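Home | Guides | Tables | Panels | Spares | Contact
Print this page | E-mail this page

We use cookies to keep your list and language. OK | Settings

Hirmont felt-top table, set-up guide
Section 4: Covering and routing the cable

Read section 3 first. Frame must be level before any fabric goes on.

You need: the gray cover, clips, a soft brush, a flat screwdriver. Two people for step 3 if your top is the 140 cm one.

1. Brush the bare top. Crumbs and grit show thru the cover later, and you'll feel every one.

2. Unroll cover face down on a clean floor. Leave it 35 minutes. Longer if it came folded.

3. Lay it on the top, weave running the long way. Smooth from the middle out. Don't pull hard at the corners.

CAUTION: no steam iron. No spray glue either. Both mark the weave and we can't replace it under the Umus warranty.

4. Fold the edge under and clip. Start at the middle of each long side, work outwards, leave the corners till last. Clips sit around 63 mm apart.

Note: small dark specks on new fabric are mostly lint. Brush, one direction only. Still there? Leave them, don't wet it.

5. Get down low and look along the underside before going on. Edge should run straight with no bulges. Check any cable below it hangs free of the fabric and isnt caught in the fold. 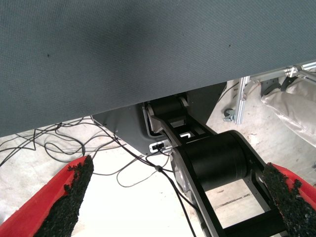 6. Cable too tight? Unplug, give it more slack, plug back in. Never tug the cable itself.

7. Push the plug home by hand. No tools near the port.

8. Wait until the evening before you put anything heavy on top. Fabric settles a bit, then re-clip where it's gone slack.

Spare clips and covers: ask for Amparo Bustamante at the Hesgate counter, closed Sunday. Have your order slip with you.

Next: Section 5, Care and cleaning

Print this page | E-mail this page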